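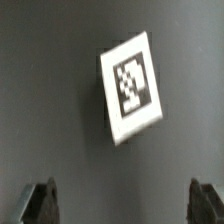
Day four of teaching a robot to build furniture by holding its hand, and I have Thoughts. A thread.

So the job is doll-sized flat-pack, basically. White pegs, a tray, and white blocks with those square black-and-white tags on them. We show the arm how it goes together, over and over, and then Mogensen trains on the recordings overnight.

Two ways to do the showing. One, you grab the arm and push it through the move yourself. Two, you sit at the Clisel desk with the hand controller and drive it from there.

I was SO sure I'd prefer grabbing it. You can feel everything! But my shoulder gave up after 18 goes and my lines were wobbly as anything by then.

Remote is weird for the first morning. You keep wanting to lean in with your own fingers. Then it clicks and you sort of forget you've got hands (until you want your tea).

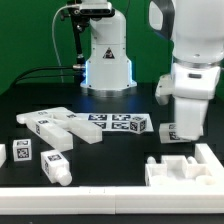
The bit I'm worst at is pressing down. Getting a finger onto a block is easy, knowing when to stop pushing is not – there's no feel in the controller at all, so I'm going by eye and a slightly clenched jaw.

Best tip I've had so far came from the Skeltent lot: go slower than feels sensible, and if you fluff it, don't do a sneaky little correction and carry on. Bin it and start again, or the robot learns your sneaky little correction too.

Ask me how many I binned on Monday. (Lots.)

Target is 700 good ones by the end of the month. We've got 2 arms to play with and I can only think about one at a time, so whoever drives both at once at Plirkden, I salute you.

Also my handovers are rubbish. I pause for ages before letting go of anything, and last night's test run came back with the same pause in it. Same length and everything! Felt a bit seen.

Tomorrow it's pegs, 6 different starting positions, all by remote. Wish me luck – and if anyone's got a decent cushion for a lab stool, I'm listening.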